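4.2 Facing and the front row

I came to shelf stocking by way of my own kitchen cupboard, where the crackers go in any old how, so I was a bit surprised by how much people have to say about facing (turning every box so its front looks out at the shopper). Thandeka Motaung, who ran the stockroom sessions with me at Pellamow, had us begin with snack boxes, and I'm glad she did! They're light, they stand up by themselves, and the fronts are so loud that you notice a crooked one from the doorway.
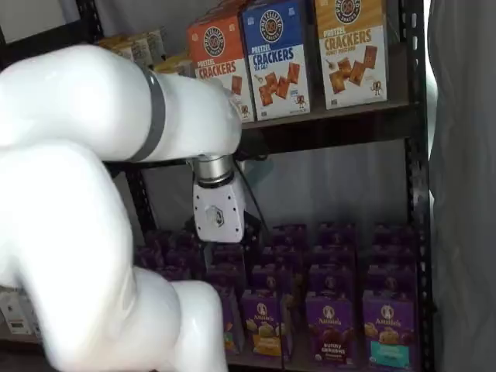
Figure 4. Pretzel cracker boxes on the upper shelf, fronts outward, with purple boxes on the shelf below.

We kept the tall boxes up top and the purple ones lower down, mostly out of habit. Potgieter's stocking guide would have it the other way round, with the tallest goods at the bottom, and Reshma Coetzee argued for that all through April. I still think she has a point where the shelves are deep. Ours aren't, and a tall box at eye level is much easier to straighten. 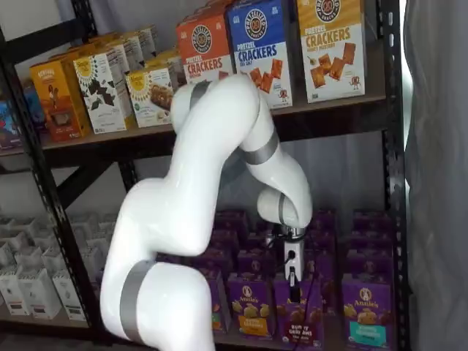 The front row is where most of the fuss happens. Our 14 stockers made 420 placements between them, and when I went back through my notes the grumbles were nearly all about neighbours: you nudge one box square and the next one swings out a little. Two stockers took to setting the outer boxes first and working inwards, which I've since copied at home (the cupboard looks lovely). We come back to spacing in the next section, along with the Hiltura shelf strips.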